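Filed under: Opinion, Makers & Making
Thursday, May 16, 2019
14 comments | 45 shares

Let your robot be slow

I have been building a robot arm in the back half of my garage since last July, and I'd like to put in a good word for taking your time over it. Anyone who comes by to see the thing asks me the same question within a minute or two, usually while still holding their coffee: how fast does it go? And I have to tell them it goes about as fast as my grandmother crossing an icy parking lot, and I watch their faces fall a little.

I understand it, I really do. We've all seen the factory videos, and there is something thrilling about a big orange arm flinging car doors around. But a home shop is a different sort of place. The Bergmann bench I bought secondhand wobbles if you lean on it, the light comes in sideways after lunch, and the dog has opinions. A fast arm in there would be a menace, and worse than that, I'd learn nothing from it. When something goes wrong at full speed you hear a crunch and then you're shopping for parts. When it goes wrong slowly you can see which joint started it, and you still have time to reach for the switch.

My arm is called Voso, for reasons that made sense late one night, and I've spent $1,005 on it so far, which my spouse has been very gracious about. A good 200 of that went on motors I burned out in the first two months, back when I was in a hurry too.

These days I practice on old computers. The shared workshop over in Stinitz lets them go by the shelf-load, and I can't think of better teachers. Everything on a motherboard is small and close together, and the parts you want to reach are always right beside the parts you don't want to bump.
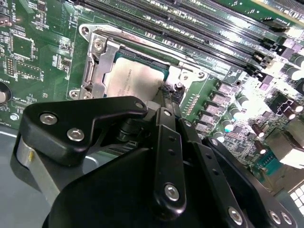

I'll happily spend a whole evening on one approach to one socket – forty tries, sometimes, with a bit of fiddling with the wrist angle in between – and go in to bed feeling I've had a grand time. There's a forum crowd over at Skamunow that would call this a waste of an evening. They post their cycle times the way other people post their marathon results, and I don't begrudge them the fun of it. I only wish newcomers didn't read those threads first and decide they're failing before they have properly begun.

So if you have an arm half built on a table somewhere, turn the speed down. Turn it down again after that. Pull up a stool, tighten whatever has been rattling, and let it take all evening to get where it's going.

Posted in: Home Robotics, Workshop Life
Share this | 14 comments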